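Flunley project talk, speaker notes

Slide 1. Title
Say who we are and what the talk covers: one fault on the ring-and-rod task, how long we missed it, what we changed. Keep it under a minute.

Slide 2. The task
Rings and wooden blocks go on and off an upright rod. Sounds easy. Clearance between ring and rod is small, so the fingers have to let go cleanly. If one finger holds on a moment longer than the other, the ring tips and binds against the rod.
Mention that the fingers are padded. People will ask later, and it matters for slide 4.

Slide 3. What we saw
We logged 263 runs in November. 41 ended with a jammed ring or a dropped block. We had expected a handful. Most of the bad ones came late in a session, and for two weeks we blamed tired operators.
Pause here. Let them look at the picture before going on.

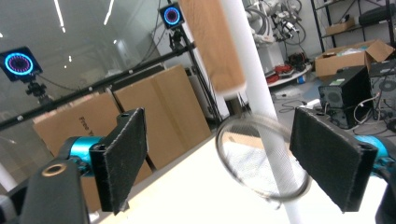 Ring on the rod between the gripper fingers, with a wooden block above it.

Slide 4. The cause
The right finger was slow to open. A set screw in the joint had backed out a little, and the finger lagged the command. The controller reported both fingers open because it reads the motor, and the motor had moved. The log looked clean on every one of the failed runs.
The pads hid it. They give enough that a light grip feels the same as no grip, both to the operator and to the current sensor.
If asked: no, we did not catch this with software. Someone wiggled the finger by hand during a cable change and felt the play.

Slide 5. The safety part
Do not skip this one if we are short on time.
On 7 of the failed runs the operator reached in to free the ring while the gripper was still powered. The procedure said to stop first. The stop button was on the far side of the bench, so people didn't use it. One pinched fingertip, no broken skin, reported the same afternoon.
We had written that step ourselves and never timed how long it took to follow.

Slide 6. What changed
Thread locker on both set screws. Play check by hand at the start of each session and again at the halfway point.
Stop button moved to within reach of the operator's free hand.
A jam now ends the run. No clearing it and carrying on.
The Unard logger flags any grip that takes too long to release. The limit is still a guess and it trips too often.

Slide 7. Open items
We have not gone back through the older Ornon runs. Some of them probably have the same fault and are labeled as operator error. Bawa has the same joint design, so check those screws too.
Leave the contact slide up for questions.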